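Tenants' Group Questions Claims Made for "Self-Cleaning" Kitchenware

TALLBERG, March 21, 2023 – The Tallberg Tenants' Association today published the results of its own trial of coated bowls and trays sold under the Pranivis name, and says it found little to justify the higher price.

Tirell, the company that sells the line, says the coating lets food slide off with a cold rinse. The association asked 12 households to use the pieces for 6 weeks alongside whatever they already had in the cupboard. Only two reported any difference in washing up, and one of those had also changed dish soap.

"We were told this would save water. We asked how much, and compared with what, and got a brochure back," said Ljubica Hodžić, who ran the trial. "I would want better than a brochure before paying extra for a bowl."
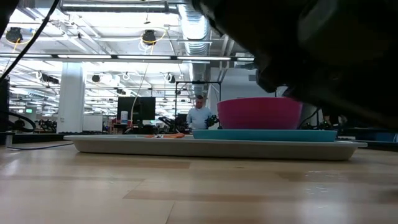
A pink bowl on a teal tray, with a wooden tabletop underneath.

Households kept a simple diary of what they cooked and how they washed up. Baked-on cheese and dried oatmeal gave the most trouble – with or without the coating.

The association admits its trial was small and no substitute for lab work. It has asked Tirell to release the test behind its claim, including the water temperature and the foods used. Some 190 members have signed the request.

A public meeting will be held in April at the Mokgethi Building. Tirell has been invited and has not yet replied.

Press contact: Lejla Grgić, Tallberg Tenants' Association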